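Clemen opens pre-orders for the Okora hand-held gripper and publishes a planning guide for first-time buyers

March – Clemen, a supplier of equipment for robot training and light automation, today opens pre-orders for the Okora hand-held gripper. Together with the tool the company releases a free planning guide for small and mid-size companies that want to prepare a robot project but do not yet know how much money and time they should reserve for it.

The guide is 5 chapters long and can be downloaded from the Clemen website without registration. It is written for the people who have to sign the order, and it asks for no technical education.

Why a planning guide

Many customers come to Clemen with a price for a robot arm already in hand. What is often missing in their budget is the part before the arm: the hand-held tools with which people show the task, the hours of the staff who do the showing, the table and the containers, and the parts which wear out during this work.

"We see budgets where the arm is calculated very exactly and everything else stands in one line with the name 'other'," says Notburga Mösli, head of customer planning at Clemen. "After two months this line is empty and the project has to stop. With the guide we would like to help people to fill this line properly, before they speak with their bank or their management."

The first chapter of the guide therefore does not speak about machines. It asks the buyer to write down one task, for example moving small goods in and out of a basket, and to say how many different objects and containers belong to it. Only when this sheet is complete should a company ask for offers. Clemen itself uses the same sheet in its first talk with a customer.

What is in the Okora package

The Okora is sold in pairs, because many tasks need one tool for each hand. The basic package contains two hand-held grippers, two mounts, a carrying case and a first set of replacement finger linings. A larger package for teams adds a second pair and more linings.

Customers who already own grippers from the older Lanz series can keep them in use. The linings of both series have the same size, and the Lanz mounts fit on the Okora body. For these customers Clemen offers the Okora body alone, at a lower price, until the end of the pre-order period.

Delivery of the first packages is planned for early summer. Clemen asks customers to order early if they need the tools before the summer holidays, as the first production run is limited to 215 pairs.

Wear parts belong in the yearly budget

One chapter is only about wear parts. The linings on the fingers touch every object, and also the wires and edges of the containers. They are soft so that the grip is good, and for this reason they suffer first. Clemen recommends planning linings as a running cost, in the same way as gloves or cleaning material, and not as a repair.

The guide contains a simple check that the staff can do at the start of the day:

1. Look at the inner face of both fingers in good light. Small threads at the tip can stay, as long as the lining is still firm.

2. Pull lightly on the lower end of the lining. If strips hang loose or curl away from the finger, put the pair on the list for replacement.

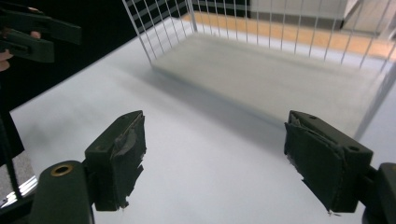

3. Write the date and the number of the gripper in the wear sheet. After 3 months the sheet shows how many linings the team really needs, and the order for the rest of the year can be corrected.

Both fingers of a gripper should be changed together. A new lining opposite an old one gives an uneven grip, and the recordings made with it are harder to use later.

First experience from a customer

The guide was tested before publication by Zika, a packing company with two sites. Zika planned its project with the sheets and ordered fewer tools than first intended, but more linings and more staff hours. The company will start its second task on the same tables in the coming months.

"For us it was good news that the customer bought less from us in the beginning," says Mösli. "They had over half of the money in the wrong place. Now they have a plan that they can follow, and they know when they will need us again."

Question hour and ordering

Clemen offers an online question hour for buyers every Friday at 2 p.m. during the pre-order period. Participation is free of charge. Questions about budget, leasing and delivery can be sent in advance – please use the contact form on the website and choose the subject "Okora planning".

Pre-orders are possible through the Clemen website or through the existing sales contact. Prices for the basic package, the team package and the single body are in the price list, which is attached to the planning guide as the last page.

Press contact

Notburga Mösli
Customer Planning, Clemen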